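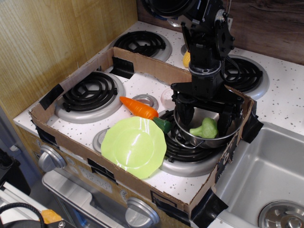 A reader in Sterkstead wrote to me last week that giving medals to everybody who enters a chess tournament is the same as giving them to no one, and would I please stop defending it. Well, I'm going to defend it a bit longer!

I've run our little winter chess league for 16 years. Every February I sit down with the Zimier catalog and a cup of coffee, and I order the big cup for the winner, a smaller one for second place, and then a box of plain medals for the kids (the ones on the blue ribbon, they hang better). The whole order came to under 400 dollars this year, engraving included, and I've spent more than that on worse ideas.

What bugs me is how sure people are that a kid can't tell the difference. Of course they can. My niece was 6 when she got her first one and she knew perfectly well she'd come in near the bottom. She wanted to know how tall the winner's cup was. She's still playing, by the way.

Where I do agree with my reader is on the size of things. The Ostrowski Open switched to enormous plastic columns for every age group, and I think those look silly on anybody's shelf. Give me a small cup with the name spelled right. I'd take 2 lines of clean engraving over a foot of gold plastic any day, and I'm ordering the same ones again next winter.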